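Treloar (social network)

Reading time: 3 min

Treloar is a social network for sharing pictures of everyday objects. It is owned by the company Sonason and is available as a website and as a mobile app. Users place pictures into collections called trays, and other users can follow a single tray without following the person who made it. The service is mostly used by people who collect stationery, kitchen items, small tools and similar things.

History

Treloar began as an internal project of Sonason, which at that time made software for online shops. The first version was a simple page where shop owners could put product pictures in order. The shop owners used it less than the company hoped, but their customers liked to look at the pages and asked if they could make their own. Sonason opened the service to the public in February, first by invitation only, and removed the invitations after 4 months.

In its first period the website had no search. Users found trays only through the front page, which was edited by hand by a team of two people. When the number of new trays became too big for this work, the company bought a small search product named Geva and built it into the site. The name Geva is still used for the search box in the app.

Features

A tray can hold up to 654 pictures. Each picture has a title, a short note and up to 17 tags. The tags are not free text. They are chosen from a list that the company keeps, and a user may propose a new tag, which is then accepted or refused. The most followed tags are in the group for writing and desk items, where pencil cases, notebooks and pen stands each have their own tag.

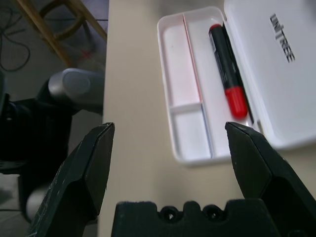 An open white pencil case with a divided tray, an object of the desk items group.

Comments are possible on trays but not on single pictures. This decision was criticized by many users, who said that it was hard to understand which picture a comment was meant for. Sonason answered by adding a small number to every picture, so that a comment can refer to it. Private messages exist only between users who follow each other.

The mobile app has the same functions as the website, with the exception of the tag proposals, which can be sent only from the website. Pictures can be saved for reading without a connection.

Business model

Treloar is free for its users. Its income comes from paid trays, which are made by companies and carry the word "sponsored" under the title. A paid tray must follow the same rules as a normal one, and it may not be shown as the first result in search. There is also a yearly plan for shops, with statistics about how often a tray is opened and from which countries. 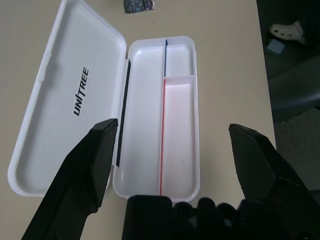 White plastic case with the word "UNITREE" printed inside the lid.

Languages and markets

The service started in English only. Other languages were added later with the help of Irnuline, a translation firm that also translated the tag list. This list caused more work than the menus, as several tags had no exact equal in the other languages and had to be divided or joined. A tray keeps the language of its maker, while the tags are shown in the language of the reader.

See also
Image sharing
Social bookmarking
Tag (metadata)

This page was last edited on 2019-05-08.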